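Home | Kitchen | Workshop | Guides | About

How to Oil a Wooden Board (and What to Skip)

Every few months somebody tells me I need a special board cream. I have tried the Stolby one and the Jinach one. After 40 days I couldn't tell either from plain food-grade mineral oil, so plain oil is what I use.

Wash the board with dish soap and stand it on edge overnight. Oil won't soak into damp wood, whatever the label says.

Pour a small puddle in the middle and rub it out with a rag, along the strips. Do both faces and the ends. Ends drink the most – go over them twice.

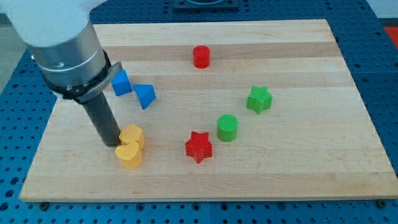 Enda Gilmartin wrote to me that one coat is plenty and the second is superstition. Maybe so on the faces. I'd still like to see those ends in November, with the heating on.

Leave it four hours, then wipe off whatever is sitting on top. If it feels sticky, you used too much. Skip olive oil, which can go rancid.

Sanding to 2000 grit? I don't buy it. Stop well short of 500.

Comments (2)

Sitthichai: Walnut oil works fine for me, but it takes days to cure.

Latthorpe: Do you warm the oil first?

Contact | Copyright | Back to top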